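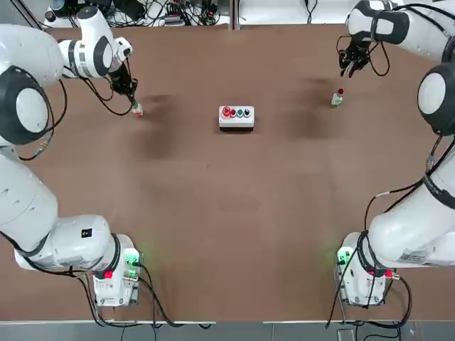 Small Bottles and Caps: Bench Gallery

Lavum is a bench study of small containers and the caps that close them. It was set up in February by Snežana Lazarević and Kwan-ho Ng at Lidusmont. Notes are kept short; full measurements are in the parts list.

Bottle, clear, red cap, white label. Stood upright for the start position. A bottle this size tips easily, so the approach is kept slow and the grip is taken on the body, below the cap.

Control box, white, four push buttons. Placed in the upper half of the table, near the center line, within reach of both sides.

Cap handling. The cap is gripped at the side with light pressure. Too much force deforms a thin cap and the thread no longer seats – 14 caps were rejected for this during setup.

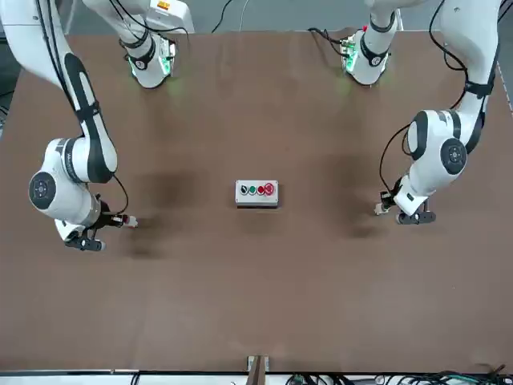 Tabletop, brown, matte. A dull surface was chosen over a glossy one to cut down on glare. It is wiped before each session and checked for grit, which can leave a small bottle leaning.

Clearance. The two sides work toward the middle of the table. Only one enters the center area at a time unless a bottle and its cap are being brought together.

Run log. Setup closed at 333 attempts, with around 582 planned for the next series. Bottles with wider necks go on a separate page – Kwan-ho Ng is preparing the layout.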